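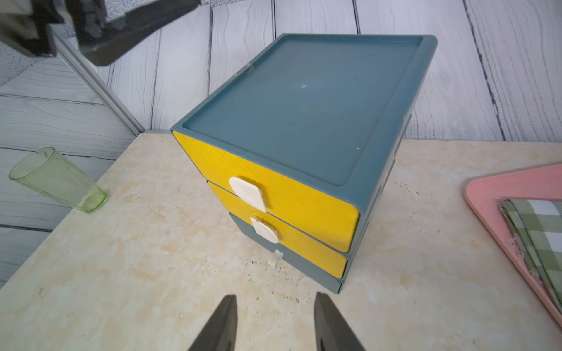 Course handout 4: Rules for small teaching cells with two arms
Lab course in practical robotics, Altley
Prepared by Folke Bråten, with corrections from Karim Naciri
Version of February 2024

Please read this handout before your first turn at the bench. The rules are few and they are the same for all groups. In the written report you will be asked to say which rule you applied at each step, so it is useful to keep the numbers.

1. Before the power is on

1.1 Two persons are always present. One is the operator and one is the observer. The observer does not touch the keyboard and keeps one hand near the stop button.

1.2 Check that the base plates are firm on the rail. Put your hand on each base and try to turn it. If it moves even a little, you write it in the log and call Tarun Pandey. You do not tighten the screws by yourself.

1.3 Look at the cables along their whole length. A cable must have enough free length for the full reach of the arm, but it must not be able to come between two links.

1.4 Clean the table surface. Small specks and fibers are not dangerous for anybody, but they change what the wrist camera sees, and groups then compare results that should not be compared. Use the dry brush first and the cloth after. If specks are still there when you start, write "surface not clean" in the log and continue.

2. Placing the objects

2.1 The objects for this exercise are a box with drawers, a green plastic cup and a pink tray with a folded checkered cloth. The cup may stand or lie. Both are permitted starts, and you must record which one you used.

2.2 Only the objects of the exercise may be within reach of the arms. Phones, pens and coffee stay on the side bench.

2.3 Hands go inside the cell only when both arms are in the rest position and the operator has said "hold" and the observer has repeated it. Saying it once is not enough — it must be repeated.

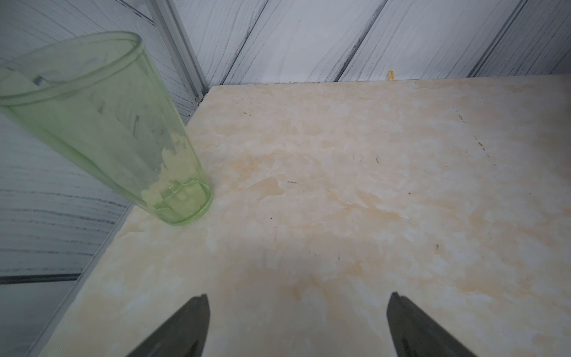
2.4 Thin and translucent objects need a special word. The software finds the outline of the cup from color and edge, and when the wall behind the object shows through, the outline can be wrong. For such objects the approach is made with fingers fully open and at the lowest speed setting. The force limit is set by the operator and read aloud by the observer.

2.5 If an object falls during the work, you do not catch it. Last year a student from the Metent group tried to catch a cup and received a bruise on the wrist. It was a small injury, but the report to the school took 16 pages.

3. Grasping and contact

3.1 Grasp at a place that the object can bear. For the box, edges and corners are allowed, but the speed must stay low until the object has been released again. Inspect the edges after every session and note new wear.

3.2 One arm holds, the other one moves. Never let both arms move while they touch the same object. This rule has no exceptions in this course, also if your program is tested in simulation.

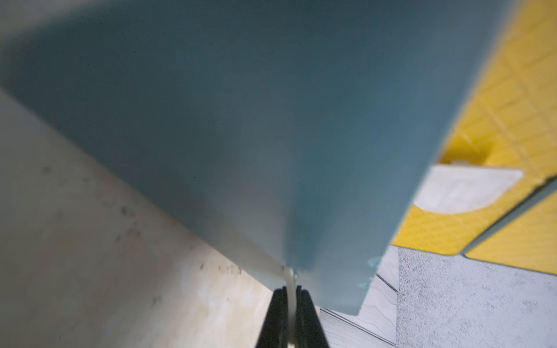

3.3 When the fingers are closed on something, the wrist camera is often so near that the image is not sharp. Do not make a decision from this image alone. The observer looks at the fixed camera and says what he or she sees, in simple words, and only then the operator continues.

3.4 Drawers are pulled in a straight line. If the drawer stops before the planned distance, the arm must stop also. Pulling harder is not a solution. Back away, take the arm to rest and start the step again.

4. Stopping

4.1 Any person in the room may stop the cell, for any reason, and is not asked to defend it. We had 63 stops in the last course and I was glad for each of them.

4.2 After a stop, the group waits until both arms are at rest. Then the operator writes the reason in the log. "Unknown" is an acceptable reason.
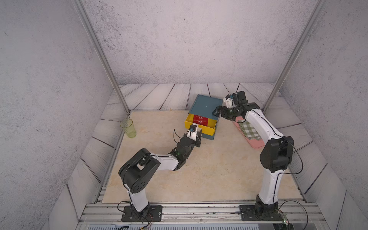
Figure 4. Both arms at the box, with one drawer partly open. Rules 3.2 and 3.4 apply.

5. The log

5.1 Each session has one log sheet, signed by both persons. Gheorghița Cârstea collects the sheets and gives them back if a line is empty.

5.2 Write at the time of the event and not after the session. A correction is made with one line through the old text, so that it can still be read.

5.3 Recordings are stored on the course disk under the group name. Each group has 400 gigabytes. Please delete nothing without asking.

For next time: read sections 2 and 3 again and bring one written example where rules 2.4 and 3.3 are both needed. Half a page is enough. Questions about the bench can be sent to Karim or to me.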